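Last updated: March

Right, a few of you asked how the arm budget is going, so I'll do it as a thread. Get a tea. We've finally got proper quotes in for the gripper and I've been staring at spreadsheets since breakfast.

1/ The total we're allowed to spend is £3,351. That has to cover the gripper, spare fingers, the mounting plate and delivery. It doesn't cover the arm, which comes out of Maja's pot (thank you Maja Michalski, I owe you several lunches).

2/ Before anyone signs anything we're running the jobs in simulation. Kitchen-type stuff, small awkward items, the things our users keep asking for. Amnuay set most of it up over two evenings and I've been poking at it ever since.

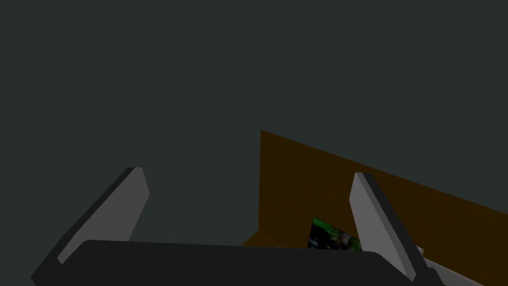 3/ So, the quotes. Riller came back first and they were lovely on the phone, but the fingers are priced separately and so is the cable?? A cable! By the time you add it all up it's £861 more than the number on the front page.

4/ Kulteck do everything in one box and the price is the price. The wait is 11 weeks though, and I'd promised Montri Prasertsri we'd be up and running well before that. He's been very patient with me so far.

5/ My worry with both is how far the fingers open. Flat thin things are easy enough to plan for. A whole lettuce is another matter, and I really don't want to buy a gripper and then spend the summer ordering smaller salad.

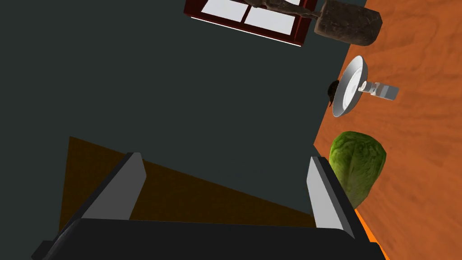

Fonville, March

6/ Writing this bit from the train home after seeing the Acheampong demo unit. Very taken with it! Chunky, quiet, and the chap let me swap the fingers myself - took me two goes, and I'm not handy.

7/ They'd also do us a hire-to-buy deal, so we could try it on the real bench and put the hire money towards the full price. Ratree Yimyam asked the question I'd forgotten, which was who pays if we break it. (We do. Up to a limit. I've asked for the limit in writing.)

8/ Oranuch wants long things on the test list as well, spoons and handles and so on. Fair point. If you grab a stick near one end you need a decent grip or the other end droops, and the cheaper finger pads worry me there. Extra set of pads goes on the shopping list.
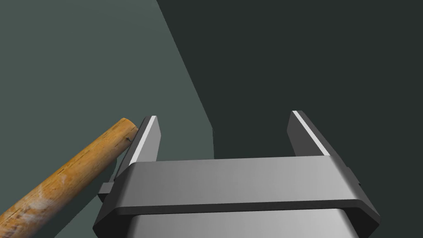
What I'm putting in the plan

9/ Hire the Acheampong one first. Keep the Kulteck quote warm in case. Say a polite no to Riller unless they throw in the cable.

10/ Hold back a bit for spares and for whatever I've forgotten, there's always a bracket. Last time it was the bracket AND the bolts for the bracket.

11/ If you've bought a gripper on a small budget, please tell me what you wish you'd ordered on day one. Especially pads. I'll add the good answers to the sheet and send it round to anyone who wants a copy.

We use cookies to remember your settings and see which posts get read. Accept all / Manage choices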